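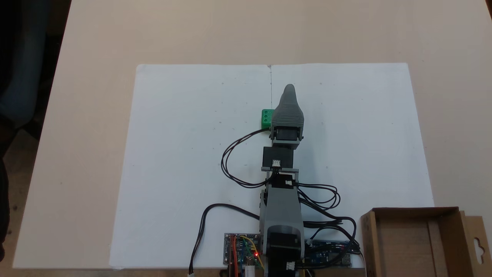
Packing tables and small boxes

She runs the sorting room at Urnosis, and she's got a 4 o'clock delivery. So, quick chat. Standing up, tea going cold.

First question, why paper on every table? "Contrast. Small parts, pale table, you lose them. White sheet down, you can see what you've got." She buys it from Flesico, 30 sheets a pack. Used to be newspaper. "Ink on evrything."

And boxes? Always cardboard, always open before you start. "Flaps right out. People leave them half up and then they're fighting the thing all morning." Low ones are best, she reckons. Tall ones you end up dropping stuff in and it bounces.

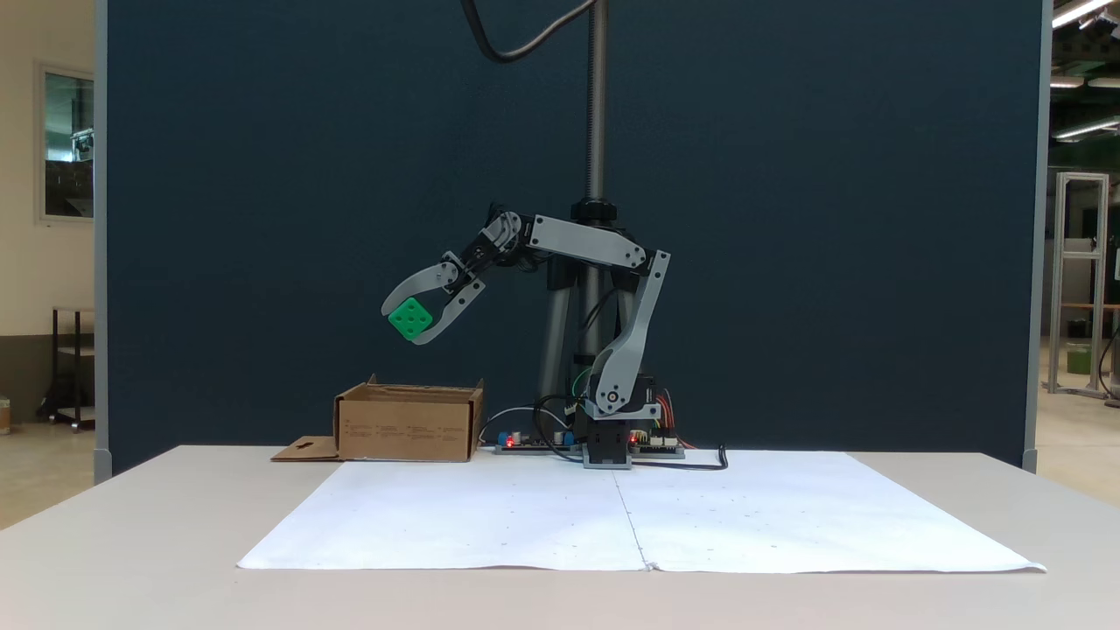
On keeping the sheets going

Zeva, the old supplier, did a thicker paper. She misses it. Lasted 2 months, easy. The new lot gets changed more often, and she's not fussy about when. "Specks don't bother me. Specks are fine."
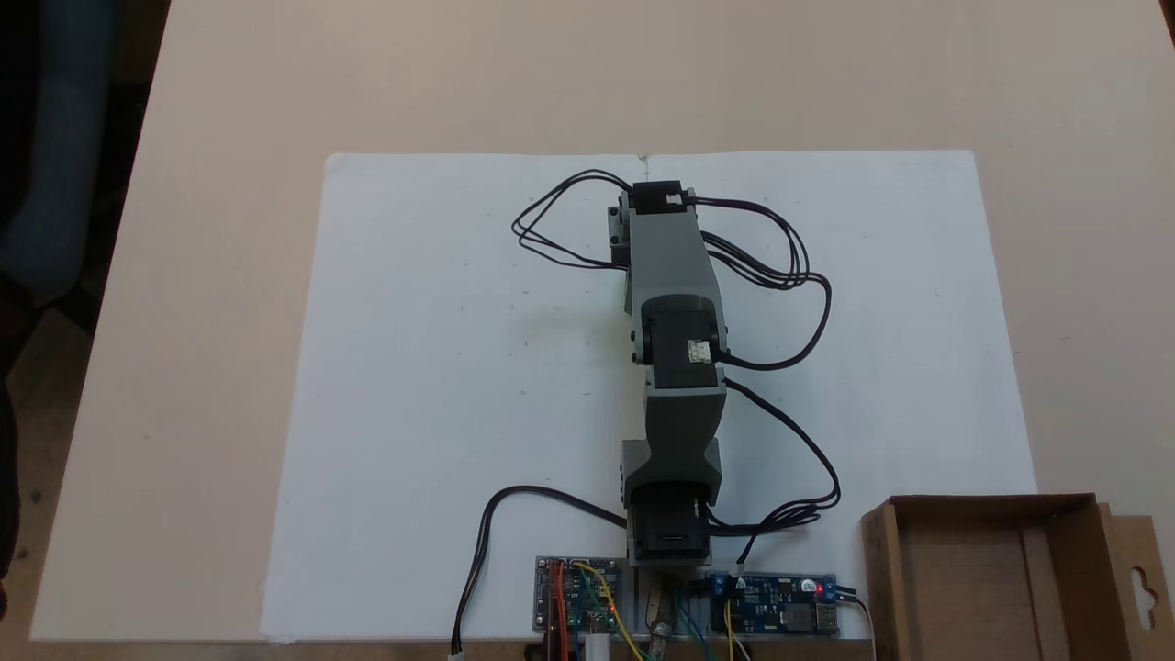 What does bother her is edges. Corners go first, then the top, where sleeves catch it. A small wrinkled tear halfway along the upper edge, like the one here, she'd leave for now. Frayed corner, same. "Tape it if it's annoying you. Once it lifts, bin it." Blöndal, down the road, went over to rubber mats, 40 of them. Did she look at those? "I did. Too dark. Couldn't see a thing on them." Then the van was outside and she was of.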